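De : Rosalía Vidal
À : liste basket-loisir
Objet : Re: Reprise et calendrier de la poule B

Bonjour à tous,

Je réponds sur les trois points soulevés par Ainhoa.

Le calendrier d'abord. La ligue a bien retenu 17 journées, et la rencontre contre Flelley reste à domicile. Le coup d'envoi passe à 20 h 30, parce que le handball garde la salle jusqu'à 20 heures. Itziar Alcaraz a prévenu leur entraîneur, qui est d'accord.

Les licences ensuite. Il manque encore le certificat de Valeriano Moya et la photo de Rosalía Cuesta. Sans ces pièces, je ne peux pas les inscrire sur la feuille de match – même pour l'amical.

Pour le budget, il reste 358 euros sur la ligne déplacements. Le minibus pour Ovlow en coûte 157 aller-retour, péage compris. Je propose de le réserver et de voir plus tard pour les autres trajets.

Côté jeu, je suis d'avis de garder la défense de zone en début de saison. On a perdu trop de ballons en individuelle l'an dernier, surtout dans les derniers quarts-temps.

Rosalía V.

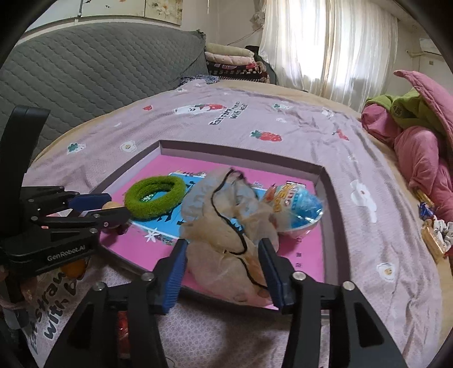 Barroso, juillet

Ainhoa Cantero a écrit :
> Bonsoir,
> Est-ce que le match contre Flelley est maintenu chez nous ? J'ai vu deux versions du calendrier.
> Il me faudrait aussi la liste des licences incomplètes, et savoir si on peut payer le minibus pour Ovlow.
> Pour la défense, je préférerais l'individuelle, mais je suivrai le groupe.
> Ainhoa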